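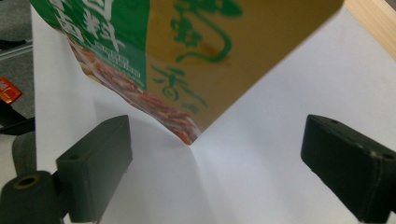
# サットウッド・フラッグフットボールリーグ よくある質問

最終更新:2021年6月18日

秋シーズンの申し込みが始まってから、毎日のようにメールをいただいています。うれしい!同じ質問も多いので、まとめて答えることにしました。長いですが、気になるところだけ拾い読みしてください。

## 参加について

### まったくの初心者でも大丈夫ですか?

大丈夫です!去年の秋に入ったメンバーの半分以上は、楕円のボールを投げたことすらありませんでした。初回の練習では握り方とキャッチの手の形から始めます。縫い目に指をかけて、ボールがきれいに回転して飛んだ瞬間の気持ちよさは、ぜひ一度味わってほしいです。

### アメフトとはどう違うのですか?

タックルがありません。腰につけたフラッグを取られたら、そこでプレーが止まります。うちのリーグは5人対5人で、ヘルメットもショルダーパッドも使いません。ブロックも禁止なので、体の大きさより、走るコースの工夫とタイミングがものを言います。NFLの中継が好きな方なら、スラントやポストといったルートの名前がそのまま通じて、初日から楽しいはずです。

### 何歳から参加できますか?

一般の部は16歳以上、ジュニアの部は小学3年生からです。ジュニアは男女混合で行います。一般の部も混合で、フィールドに常に女性が2人以上いることをルールにしています。

### 一人で申し込んでもいいですか?

もちろんです。個人申し込みの方は、コーディネーターのソウミャ・ナイドゥ(Sowmya Naidu)が希望ポジションと経験を見ながらチームに振り分けます。友だちと同じチームになりたい場合は、備考欄に相手の名前を書いてください。二人までなら必ず同じチームにします。三人以上は、空き状況によります。

## チームと試合

### チームはいくつありますか?

一般の部は今のところ、カルタード、ロドリゲス、ラーケル、そして地元サットウッドの4チームです。人数が集まれば秋から5つ目を作りたいので、名前のアイデアも募集中です(強そうなのでも、かわいいのでも!)。

### 試合時間は?

前半20分、後半20分のランニングタイムです。時計が止まるのは、タイムアウトと、後半の最後の2分間だけ。この2分間が本当に面白いんです。春のカルタード対ラーケルでは、残り11秒、フォースダウンでエルビラ・リオス(Elvira Ríos)がロールアウトしながら投げたパスがエンドゾーンの角に決まって、逆転でした。あの試合の話なら何時間でもできます。

### 得点の方法を教えてください。

タッチダウンは6点。そのあとの追加点は、5ヤード地点からなら1点、10ヤード地点からなら2点です。どちらを選ぶかはオフェンス側が先に審判へ伝えます。セーフティは2点。キックはありません。

### クォーターバックは走ってもいいのですか?

スクリメージラインを越えて走ることはできません。ただし、一度ハンドオフしてからボールを受け取り直した場合は走れます。この例外を使ったトリックプレーはロドリゲスの得意技なので、対戦するときは要注意です。

### 引き分けのときは?

レギュラーシーズンは引き分けのまま終わります。プレーオフでは、両チームが5ヤード地点から1プレーずつ攻撃し、差がつくまで続けます。

### 決勝はいつですか?

11月です。準決勝と同じ日に行うので、勝ち上がると一日2試合になります。足を休める時間として、間に90分空けます。

## 持ち物と服装

### 何を用意すればいいですか?

- ポケットのないショートパンツ(指が引っかかると危ないため)
- ゴム製スタッドのシューズ。金属スタッドは使えません
- マウスピース
- 飲み物

フラッグとベルト、ボール、チームのジャージーはリーグで用意します。ベルトはシャツの外に出して、フラッグが必ず見えるように着けてください。

### グローブは使えますか?

使えます。雨の日は特におすすめですが、素手のほうが感覚がいいという人もたくさんいます。最初の数回は素手で試してみて、それから考えてもまったく遅くありません。

### ボールのサイズは?

一般の部は公式サイズ、ジュニアの部はひと回り小さいものです。自主練習用に借りたい方は、練習後に倉庫の前で声をかけてください。貸し出しは次の練習日までです。

## 観戦とお手伝い

### 観戦は有料ですか?

無料です!芝生の斜面に座って見られます。サイドラインから5ヤード以内は選手とスタッフだけの場所なので、そこだけ空けておいてください。メイングラウンドの席は200までです。決勝は埋まるのが早いので、お早めに。

### 審判をやってみたいのですが。

ぜひ!半日の講習があり、そのあと数試合は先輩の審判と組んで入ります。反則の判定よりも、フラッグが抜けた位置を正確に見るほうがずっと難しくて、やってみると中継の見方まで変わります。

### 記録は公開していますか?

パス獲得ヤード、レシーブ回数、インターセプト、フラッグ奪取数を毎節まとめています。春シーズンのパス獲得ヤード1位は983ヤード、レシーブ部門の1位は306ヤードでした。フラッグ奪取数では、シーズン通算50の大台に乗った選手が初めて出ました。守備の選手、もっと自慢していいと思います!

## 天候と中止

### 雨でも試合はありますか?

小雨なら行います。グラウンドに水がたまっているときと、雷のときは中止です。判断は試合開始の2時間前までに、チームのキャプテンへ連絡します。雷が聞こえたら、試合中でもすぐに中断し、最後の音から30分は再開しません。

### 中止になった試合はどうなりますか?

予備日に回します。予備日も使えなかったときは、両チームに引き分けの勝ち点がつきます。

### けがをしたときは?

まずその場の審判に伝えてください。突き指がいちばん多いので、氷とテープは常にベンチに置いてあります。頭を打った場合は、本人が元気でもその日は出場できません。

ここにない質問は、申し込みページの問い合わせ欄からどうぞ。戦術の相談も大歓迎ですが、プレー図つきだと返事がとても長くなります。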